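Gonport wants to licence the Stadow shuttle vans - anyone else following this?
Gonport Community Forum > Roads, Parking and Transit

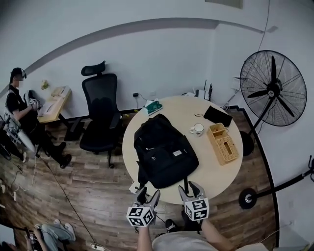
Backpack on the table, mug within reach.

ferrygirl_55
So the notice went up on the town site this morning and I've read it twice with my coffee. Starting in November any outfit running shared vans inside town limits needs an operator's licence, and the fee is $233 per vehicle. That's Stadow, obviously, they're the only ones doing it. I take the Stadow van from Melnychuk Road to the ferry four mornings a week and I'm a bit worried they'll just pack it in. Has anybody heard anything from the drivers?

mudflap
My driver said they got a letter and that's all he knew. Not sure why everyone's upset though. Cabs in this town have paid for plates forever. Stadow has been picking up at the cab stand outside the library for ages without paying a cent, and if you or I parked there we'd be towed.

ferrygirl_55
Fair enough on the library stand, that bugs me too. But the cabs won't come out to Melnychuk Road before 7 a.m.! I've called. You get put on hold and then they tell you forty minutes, and by then the boat's gone.

Jarkavine_Jim
Out in Jarkavine we had the same fight over the airport vans. Council brought in a licence, the operator grumbled, fares went up $2 and life carried on. The inspection part was worth it. One of those vans had a sliding door held shut with a bungee cord and I rode in it with my grandkids.

pinetar
$2 a ride is twenty bucks a week for somebody going both ways to work. Easy to shrug at if you're only going to the airport once a year.

Jarkavine_Jim
I'm not shrugging, I'm telling you what happened. Would you rather have the bungee cord?

pinetar
I'd rather the town ran a proper bus so we weren't arguing over whose van is legal. Route 2 used to go right past Melnychuk Road and they cut it to save on fuel. Now a private company fills the gap and the town wants a cut of that too. Bit rich.

mudflap
Route 2 was empty most days, I used to drive behind it.

pinetar
It was empty at noon. Try the early one, it was standing room by the arena.

saltbox
Can I ask a dumb question - does the licence cover the driver or the van? My nephew does weekend shifts for Stadow and he's got a regular class 5. If they all need to upgrade, that's a medical and a road test and I can't see him bothering for two shifts.

ferrygirl_55
Not dumb at all, I had to go back and check. The notice says "vehicle and operator", and then further down it says operator means the company. Nothing about a driver's class that I could find, but there's a schedule attached that won't open on my phone (it never does, their website is hopeless).

saltbox
Thanks. I'll try it on the computer after supper.

Jarkavine_Jim
Ours left the driver's class alone if the van had under a certain number of seats. Can't remember the cut-off, and yours may be different anyway. Phone the clerk's office, they were pretty good about it here.

mudflap
There's a comment form on the same page as the notice, bottom left. I filled mine out in favour and asked them to sort out the cab stand while they're at it.

ferrygirl_55
Found it, thanks mudflap. I've put in that I'm fine with the inspections but they should drop the fee for anything running before 7. Oh, and I asked about the Route 2 thing for you, pinetar.

pinetar
Cheers. Sending my own as well, with more swearing.

saltbox
Got the schedule open finally. It's nine pages and the first four are definitions. Will post again when I find the part about drivers.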